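Cestinico Papers Editorial Group
Minutes of the meeting held on 28th July
Reading Room annex, Moges Library, and by telephone

Present: chair, general editor, textual editor, music editor, archivist, rights officer, representative of Flostel (typesetting), minute-taker
Apologies: translations editor
Status: draft, for approval at the next meeting
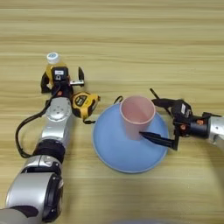
D. Pellerin

1. Minutes of the last meeting

Approved with one correction. Under item 4, "the blue notebook" should read "the blue folder." The notebook with the blue spine is a separate item and was not discussed at that meeting.

2. Actions carried forward

2.1 The archivist has finished comparing the box list with the shelf. The item missing from Box 2 was in the oversize drawer, where it had been placed flat after an earlier loan. It has been returned to the box with a note of both locations. Closed.

2.2 The textual editor has sent the sample transcription to all members. Comments came back from four of them. See item 3.

2.3 The rights officer has written again to the holder of the photographs wanted for the introduction. No answer yet. Carried forward.

2.4 The request to Cellus for a copy of the original magazine printing of the first three songs has been met. The copy is a scan of a bound volume and the inner margins are tight. Two line endings can't be read. The archivist will ask whether loose issues survive.

3. Transcription policy

3.1 The textual editor introduced the sample, which covers the opening of the Cestinico notebook, 32 leaves written mostly in pencil with later changes in ink. The sample followed the draft policy without exceptions so that its weak points would show.

3.2 Deleted words. The draft policy prints every readable deletion in the main text, struck through. Three members found the result hard to read where a line had been tried several times over. The music editor preferred it as it stood, on the grounds that the deleted syllables often explain the placing of a rest in the melody. After discussion it was agreed that deletions will go to the foot of the page, except where the final version of a line was never settled. In those places all attempts stay in the main text, in the order the writer seems to have made them.

3.3 Order of attempts. The general editor asked how the order was to be established. The textual editor replied that position on the leaf is a fair guide for the pencil layer but a poor one for the ink. The ink changes were made wherever there was space, in some cases on the facing page with a line drawn across the gutter. Where the order is a guess the note will say so, using one fixed phrase. Wording to be proposed by the textual editor.

3.4 Spelling. Original spelling is kept, including the place name that appears in two forms within one stanza. The chair asked for the second form to be checked against the leaf, as the scan is faint there. The archivist will look at it under raking light.

3.5 Line breaks. Songs are to be printed with the line breaks of the notebook and not those of the record sleeve. The differences will be listed once, in an appendix – members did not want them repeated in the notes.

3.6 Non-verbal marks. The notebook has a small cross beside some stanzas. The draft policy leaves these out. The music editor believes they mark stanzas that were sung on stage and has set them against the surviving set lists. The match is good for the early songs and breaks down after the eleventh. The crosses will be recorded without interpretation in the text, and the music editor may discuss them in the essay.

4. The dating of the long poem

4.1 A paper had been sent out by the general editor. It argues that the long poem at the back of the notebook was begun before the songs at the front, with the book turned over and started from the other end. The evidence given was the offset of ink between facing leaves, the change of pencil, and a reference in the poem to a building at Moges by the name it had before it was renamed.

4.2 The archivist accepted the first two points and doubted the third. People in the town went on using the old name long after the change, and the library's own receipts carry it for years.

4.3 The textual editor noted that if the paper is right, the phrase shared by the poem and the seventh song moved from the poem to the song. The introduction as drafted says the reverse. The general editor confirmed this and will rewrite that section whatever the final view on dating, as the present wording is too firm.

4.4 It was agreed that the edition will print the notebook in physical order, front to back and then reversed, and will leave the dating to the introduction. The chair asked that the contents page make the reversal clear.

4.5 There was a longer exchange on whether the poem should be called unfinished. It stops in the middle of a stanza at the point where it meets the last of the songs, so the writer may only have run out of paper. No continuation is known. The word "unfinished" will be taken out of the heading and "breaks off" used in the note.

5. Typesetting

5.1 Flostel presented proofs of the sample in two layouts. The first puts the notes under the text in a single column. The second puts them in the outer margin level with the line.

5.2 Members preferred the second for reading and the first for cost. Flostel advised that the marginal layout holds up only where notes are short. On the proof, the notes to the fourth song ran past the end of the song and pushed the next title onto a new page.

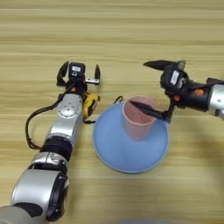 The single column was therefore adopted for the songs. The long poem has far fewer notes and could take the marginal layout, but the music editor and the chair both thought that two systems in one volume would confuse readers who come to it from the index. Single column throughout.

5.3 Line numbers. Numbers will appear every fifth line in the poem and not at all in the songs, where references are by stanza.

5.4 Typeface. The struck-through letters in the first proof were set with the bar too high, so that a deleted "n" could be taken for something else. Flostel has corrected this by lowering the bar. The corrected page was passed around and accepted.

5.5 Music examples. These will be supplied by the music editor as finished drawings. Flostel asked that words under the notes be left off the drawings and set as type. The music editor pointed out that hyphens between syllables have to line up with the notes and that this went wrong in the trial. One further trial will be made with the refrain of the second song, which has the longest run of notes on a single syllable.

5.6 Index. An index of first lines will be included. The general editor asked for an index of refrains as well. Deferred until the page count is known.

6. Rights and permissions

6.1 The estate has agreed in writing to publication of the notebook, including deleted matter. The agreement does not extend to the letters kept in the same box. Short quotations from the letters in the introduction will need separate approval, quotation by quotation. The rights officer has a form for this and will send it to the general editor.

6.2 The melody lines of the recorded songs are controlled by the publisher of the recordings. The fee quoted covers the printed book only. A digital edition would have to be discussed later. The chair asked that the quotation be obtained in writing before any drawing is paid for.

6.3 Item 3737 in the library catalog, a typed lyric sheet with changes in a second hand, remains a problem. The second hand has not been identified and the estate is not certain that its agreement covers those changes. Two courses were considered – printing the typed text alone, or describing the changes in the note without quoting them. The textual editor opposed the first course because one change was taken into the recorded version. The second was adopted for the present.

7. Recordings consulted

7.1 The music editor has heard all the tapes released to the group. On the rehearsal tape the third song has an additional stanza that is not in the notebook, the magazine printing or the typed sheets. The words are clear apart from the end of the second line. A transcription was tabled.

7.2 The general editor asked whether a stanza known only from tape belongs in an edition of the notebook. Opinion was divided. It was agreed to give it in the note to the third song, in smaller type, with its source. It will not be counted in the stanza numbering.

7.3 Tape speed. The tape plays slightly fast and the pitch given in the music editor's draft has been adjusted. The amount of adjustment will be stated.

8. Any other business

8.1 The archivist reported that readers may order no more than 20 scans at a time under the new library rules. Orders for the edition should go through the archivist so that they can be grouped.

8.2 The translations editor had asked by letter whether the foreign phrases in the long poem will be glossed. They will, at first appearance only.

8.3 The chair asked members to use the file names given in the style sheet. Two versions of the introduction with the same name are in circulation. The later one has the paragraph on the reversed notebook.

9. Actions

Textual editor: fixed phrase for uncertain order (3.3); revised policy to all members; glosses list with the translations editor (8.2)
General editor: rewrite of the section on the shared phrase (4.3); heading and note to the long poem (4.5)
Archivist: leaf check under raking light (3.4); loose issues of the magazine from Cellus (2.4)
Music editor: refrain drawing for Flostel (5.5); statement on tape speed (7.3)
Rights officer: photographs (2.3); approval form for the letters (6.1); written fee quotation (6.2)
Flostel: corrected sample in single column; trial of type under music (5.5)

10. Next meeting

September, date to be set by the chair once the revised sample is ready. Papers to the minute-taker one week before.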